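Loose or Wrapped? Packaging and Waste in the Fresh Produce Section
Student project report, Food and Environment unit
Eduardo Loureiro
Submitted 7/30/21

Background

My project looked at how fresh vegetables are packaged and sold, and whether the way they are sold changes how much gets thrown out at home. I picked the topic because my family shops at Plakis, a mid-sized grocer near our house, and at the Magalhães fruit and veg shop two streets over. The two places sell a lot of the same things in very different ways. Plakis wraps most of its smaller vegetables. Magalhães sells nearly everything loose and weighs it at the till.

Before starting I expected the answer to be simple, with loose being better and wrapped being worse. The reading I did for the first part of the unit made me less sure. Plastic wrap slows down moisture loss, and a vegetable that rots in the crisper has used up water, fuel and labour for no meal at all.

Method

I did the project in two parts. The first was a survey. I handed out paper forms at school and at my mum's workplace, Nolaletti, and got 278 back that were filled in properly. The form asked which vegetables people bought in the past week, whether they were loose or wrapped, and what was thrown out uneaten.

The second part was a food diary. I asked for households to keep a diary over 26 days and write down every vegetable that went in the bin or the compost, with a weight. I lent kitchen scales to the ones that didn't have them. The diary households were all families I know or neighbours, so they are not a fair sample of the whole suburb.

I also visited both shops to write down how the vegetable displays were set out and what was wrapped. The manager at Plakis asked me to come early in the morning, before it got busy, and I did.
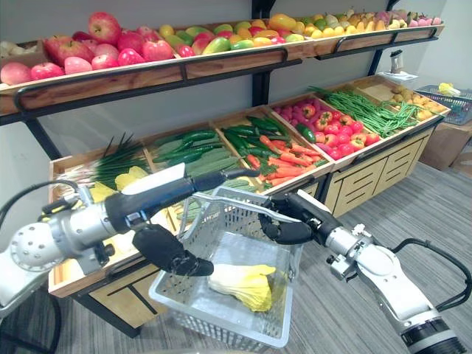 Figure 1. Two-tier produce display with a shopping basket at the lower tier.

How the display is set out matters more than I thought it would. In the survey, people who bought loose vegetables often wrote that they took "a handful" or "enough to fill the bag" and did not plan an amount. People buying wrapped packs had no choice of amount, and the comment I saw most on those forms was that the pack was too big for one or two people.

Results

Cucumbers were the clearest case. Wrapped cucumbers were thrown out less often than unwrapped ones, and the diary households said the unwrapped ones went soft at the ends within a few days. For carrots and onions the wrapping made no difference I could find. Leafy greens were the worst in both groups. Bagged salad was usually opened once, half used and then forgotten.

The heaviest diary belonged to a household of five that threw out 3000 grams of vegetables over the whole period. Most of that was one bag of potatoes that had sprouted. The lightest was a retired couple who shop on foot and buy small amounts several times a week.

I had planned to compare prices too, but the specials changed so often at Plakis that my price table was out of date before I finished it. I have left it out.

Storage

One thing I did not plan to study came up again and again. Many people did not know which vegetables should go in the fridge. Tomatoes were kept in the fridge by most households, and potatoes were kept on the bench in the light by several. I made a one-page storage guide using the Furnelard kitchen handbook from the school library and gave it to the diary households afterwards. I did not measure whether it helped.

Problems with the project

People were filling in the survey from memory, and most people probably remember throwing out less than they did. Some 45 forms had to be left out because a page was missing or the answers could not be read. Keeping a diary may also have made people more careful than usual. Two families told me this themselves.

If I did it again I would start in September, when there are more greens around, and I would weigh the packaging as well as the food. I would also ask about frozen vegetables, which a few people wrote in the margins and which I had no box for.

My recommendation to both shops is to offer cucumbers wrapped and root vegetables loose, and to sell salad greens in a smaller bag. I have sent a copy of this report to each of them.

Comments

Jo: We are a two person house and I agree about the salad bags. Half of ours goes to the chooks.

T. Marsh: Did you look at paper bags for mushrooms? They last much longer in paper than in the plastic tubs.

Eduardo: Mushrooms weren't on the form, sorry. I'll add them if I get to do a second round.

Priya: Could you post the storage guide? My potatoes are always green.

This site uses cookies to remember your settings. By continuing to browse you agree to our use of cookies. Accept

Contact the school office | Copyright 2021 | Back to top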